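Elby, 핸드헬드 그리퍼 비교 시험 결과 공개… 손가락 두 종류를 직접 쥐어 봤습니다

2025년 9월 20일

안녕하세요, Elby에서 그리퍼 시험을 맡고 있는 Sadia Chaudhry입니다. 보도자료는 원래 홍보팀이 쓰는데 이번에는 제가 쓰겠다고 졸랐어요. 8월 내내 그리퍼를 손에 들고 살았더니 할 말이 좀 많거든요!

먼저 결과부터 말씀드릴게요. 저희는 Nudunix의 손가락과 Pickering의 손가락, 이렇게 두 종류를 같은 손잡이에 번갈아 끼워 비교했습니다. 집기 시도는 모두 합쳐 3369회였고, 그중 2832회를 성공으로 기록했어요. 물건을 들어 올려 정해진 자리에 내려놓은 경우만 성공으로 쳤고, 중간에 미끄러졌다가 다시 잡은 건 전부 뺐습니다. (이 기준 때문에 팀 안에서 꽤 다퉜어요.)

제 손에는 Nudunix 쪽이 더 잘 맞았습니다. 얇은 뚜껑이나 칸막이처럼 납작한 걸 집을 때 끝이 덜 밀리더라고요. 반대로 Pickering은 묵직한 물건을 오래 들고 있을 때 마음이 편했어요. 같이 시험한 Eero Peltonen은 처음부터 끝까지 Pickering 편이었고, 지금도 의견을 안 바꿨습니다.

카메라 이야기도 빼놓을 수 없죠. 손잡이에 붙인 카메라 각도를 조금만 낮춰도 손가락이 화면을 너무 많이 가려서, 정작 집을 물건이 안 보이는 일이 잦았습니다. 그래서 손가락을 활짝 벌렸을 때 그 사이로 작업대가 넉넉히 보이는 각도로 맞춰 두고 시험을 이어 갔어요. 작업대는 무늬 없는 흰 상판이고, 투명한 회색빛 플라스틱 트레이를 자주 올려 썼습니다. 투명한 물건은 화면에서 모서리만 선처럼 보일 때가 많아서 연습이 꽤 필요하더라고요. 저도 첫 주에는 트레이 벽을 자꾸 건드렸습니다.

컨트롤러는 Clarnlow 한 가지로 고정했습니다. 손가락 말고 다른 게 바뀌면 비교가 흐려지니까요. 응답이 늦다는 불평이 한 번 있었는데, Ihor Dmytriv가 설정을 손본 뒤로는 다시 나오지 않았어요. 시험에는 40명 넘게 참여했고, 그리퍼를 처음 잡아 보는 분도 많았습니다. 손이 작은 분들은 손잡이가 굵다고 하셨는데, 정말 맞는 말씀이라 다음 손잡이는 더 가늘게 깎고 있습니다.

원본 기록과 채점 기준은 요청하시는 분께 그대로 보내 드립니다. 숫자를 다시 따져 보고 싶은 분들, 대환영이에요!

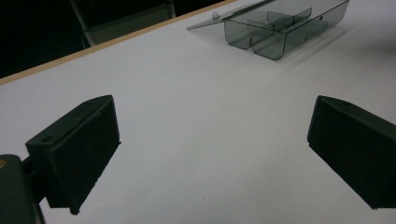
문의 및 시연 신청

시연은 Oleksandra Shevchuk, 취재와 자료 요청은 Liudmyla Dovhaniuk에게 연락해 주세요. 시연 때는 두 손가락 모두 직접 끼워 보실 수 있습니다.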